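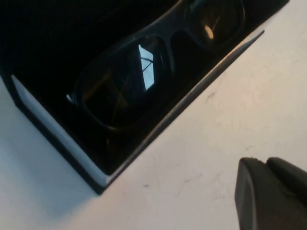 4. Putting your glasses away

A good case does half the work of looking after your glasses, and the Tapia gives them plenty of room to sit properly. Rest them with the front facing up and line them up with the long sides of the case. Black frames nearly disappear against a dark interior, so look for the highlights along the rims before you reach in – grabbing blind is how thumbprints end up on lenses! A bright reflection on the lens is handy too, as smudges show up best right beside it.

4.1 Every evening

1. Set the case on a flat surface and open it all the way.
2. Hold the glasses by both temples and fold the left one first, then the right.
3. Lower them in. They should settle without any pushing.
4. Check that no part of the frame is sitting over the rim.
5. Close the lid with your palm. If you feel resistance, stop and go back to step 3.

Note: Wraparound frames need the deeper Tapia 16. Standard rectangular frames fit either size.

CAUTION: Don't leave the case on a dashboard, even in September. Heat can warp frames and ruin lens coatings.

4.2 Once a week

Pick a day and stick with it (Tuesday works great for us). Take the glasses out, turn the case over and tap the bottom. You'll be amazed how much pocket lint falls out. Wipe the interior with a dry cloth, then go along the rim and into the corners, where grit loves to hide.

CAUTION: No sprays inside the case. Lens cleaner goes on the lenses only – let them dry before you put them back.

For hinge adjustments, see section 5.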